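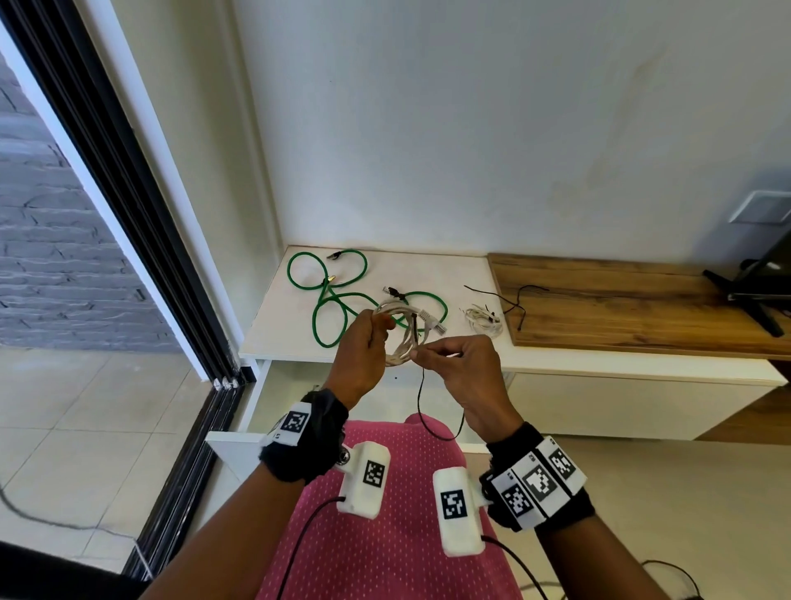 Why do cables get in a tangle?

By Virgil Ciobanu
March 27, 2024

You put the cables away neatly. You shut the drawer. A few weeks later you open it and there is one big lump of cable with plugs sticking out.

Grown-ups have plenty of explanations for this. Some say cables tie themselves up in the night. Some say it was you. A man in a shop once told me that cheap cables tangle and expensive ones don't, and then he tried to sell me an expensive one. I didn't believe him, and I don't think you should believe me either until you have tried a few of these things for yourself.

Can a cable really tie a knot on its own?

Sort of. A cable can't move unless something moves it. If you laid one in a straight line on the floor of a locked room and came back in November, it would be lying there in the same straight line, only dustier.

But cables in drawers and bags do get moved. Every time you pull the drawer open, everything inside slides forward. When you push it shut, everything slides back. A bag bumps against your leg all the way to school. Somebody rummages for the batteries. These are small pushes, but there are a lot of them.

Now think about the end of the cable, because the end is what makes a knot. Take a bit of string and try to tie a knot in the middle while a friend holds both ends still and won't let go. You can twist it and loop it as much as you like. When you pull it straight, there won't be a knot in it. (If there is, your friend let go.) To make a real knot, an end has to go through a loop.

In a drawer, a cable lies in loops and its ends are free. Shake it and the end slips over one loop and under the next. Most of the time that makes no difference at all. Once in a while it goes the right way to make a knot, or the wrong way if you are the person who needs the cable.

But wouldn't shaking undo the knots as well?

This is a good question and I was stuck on it for a while. If shaking can push an end through a loop, it ought to be able to push it back out again.

Sometimes it does. The trouble is that there are so many more ways for a cable to be messy than to be tidy. Imagine you have a pack of cards in perfect order and you shuffle it. It could come out in perfect order again. There is no rule against it. But there are so many mixed-up orders, and only one tidy one, that you could shuffle all your life and never see it happen.

It is the same with the drawer. Also, once a knot is pulled a little bit tight, the cable rubs against itself and grips. Rubbing like this is called friction. Friction is what keeps your shoelaces done up, and it keeps tangles done up too.

Did anybody check?

I don't like explanations that have never been tested, so I asked the Saturday Makers in Melldale, a club for eight to eleven year olds, to help. Thắng La, who runs it, was not convinced we would see anything. He thought the string would just slide about.

The club put a piece of string in a plastic lunchbox, dropping it in so that it fell however it liked. They closed the lid, turned the box over and over while counting to ten, opened it and picked the string up by its two ends. If it had a knot, they wrote K. If it didn't, they wrote N. Then they did it again.

They did it 389 times. They got a knot 273 times.

That sounds very impressive, and Thắng changed his mind on the spot. I would like to be a bit more careful. We used one sort of string and one lunchbox. A stiffer string might knot less. Some children turned the box much faster than others. And when you are hoping for a knot, it is easy to call a twist a knot, so for the last 91 turns we asked a child who hadn't been told what we were looking for to do the writing down. She still got plenty of Ks, which made me feel better about it.

What we can say is that string in a box, when the box is turned over, often comes out with a knot in it. We can't say exactly how often it would happen in your drawer.

Things people say about tangles

"Long cables tangle more than short ones."

I think this one is right. A short cable hasn't got enough length to make many loops, so there is less for the end to poke through. You can test it with a lunchbox and two bits of string, one as long as your hand and one as long as you are.

"Floppy cables tangle more than stiff ones."

Probably right as well. A stiff cable pushes outwards against the sides of the box and stays in big curves. A floppy one collapses into a heap. Earphone wires are long, thin and floppy, and they also split in two partway along, so they have an extra end. They never had much of a chance.

"Expensive cables don't tangle."

I tried. My cousin bought one called a Zevitz, which said on the packet that it would never tangle. It was quite thick and rather flat. I put it in a bag with my keys and a scarf and carried it for two days, and it wrapped itself round the keys. To be fair, it didn't have a proper knot in it. But "never" is a big word to print on a packet.

"It's only a knot if you can't get it out."

No. Quite a lot of what we call tangles have no knots in them. They are several cables lying over and under each other, with the plugs caught in the loops. A plug is wider than the wire it is fixed to, and some network plugs have a little plastic clip on them that hooks on to anything going past. It feels like a knot when you tug it. Lift the plug clear and the whole lot may just fall open.

How to undo a tangle

First, unplug everything at both ends. If a cable is still plugged into the wall, stop and get a grown-up to do it. Don't go poking behind televisions or under desks.

Put the lump on a flat surface where there's plenty of room. The top of a cabinet will do, or a table, or the floor if you haven't got a dog.

Don't pull. Everybody pulls. I still pull, and I'm the one writing this. Pulling makes the loops smaller, and then friction takes over.

Loosen it instead. Pick the lump up gently and tease it outwards so the loops get bigger. It will look worse. Keep going.

Now choose one cable. It helps if the cables are different colours, and if they aren't, pick the thickest. Find one of its ends and follow it back with your fingers. Move the end out from under whatever is on top of it. Then follow it a bit further. Hold the rest of the bundle still with your other hand while you do this, or you'll be making a new tangle as fast as you undo the old one.

When the first cable is free, put it right away from the others. Then start on the next one. They get easier as you go, as there's less left to get caught on.

If you find a knot that is very tight, push the cable into it from both sides to make it looser. Don't use scissors or a fork. Don't use your teeth! If you can see shiny metal where the plastic coating should be, the cable is damaged and should not be used again. Show it to a grown-up.

How to stop it happening

There is a product called the Drultero Cable Box, with a lid and a lot of little compartments. I haven't got one and I can't tell you whether it's any good. I do know that a cardboard tube from a kitchen roll costs nothing if you were going to throw it away.

What you need to do is stop the ends from wandering about. If an end can't move, it can't go through a loop.

So coil the cable up in loops as wide as your hand, letting it lie the way it wants to. If it keeps twisting into a figure of eight, let it. Don't wind it tightly round your fingers, as sharp bends can break the thin wires inside. Then fasten the coil. You can use a strip of hook-and-loop tape, a hair bobble or a bit of ribbon. One fastening in the middle is usually enough, but check that both ends are tucked in.

People will tell you that you can just coil it and skip the fastening. Try it. Put one coil with a fastening and one without into the same bag, carry the bag for a day and have a look.

A label is useful too. Write on it what the cable is for. "Black one" is not a useful label if you have six black ones.

Questions sent in

Is it the same with hair?
Partly, says me, but I'm not sure. Hair is fixed to your head at one end, so only the other end can wander. But you have an enormous number of hairs, and each one is thin and a little bit rough. I would need to find out more before I gave you a proper answer.

Why do Christmas lights go so wrong?
They are very long and they have bulbs sticking out all along them. Each bulb is a hook. My neighbours, the Lưu family, wind theirs round a piece of cardboard with a notch cut in each end, and they come off it in one go. I've watched them do it.

Do cables without plugs exist?
You can buy cable on a big reel with nothing on the ends, and somebody puts the plugs on later. It tangles less while it's on the reel. Take some off the reel and it goes the way of all the others.

Try it yourself

You'll need a lunchbox with a lid, some string, a ruler, a pencil and some paper. Before you start, write down how many knots you think you'll get in twenty goes. Write it in pen so you can't change it afterwards. Ask an adult before you cut up any string, particularly if it's the good string.

If your answer comes out different from ours, check how long your string is and how big your box is, and then do it again.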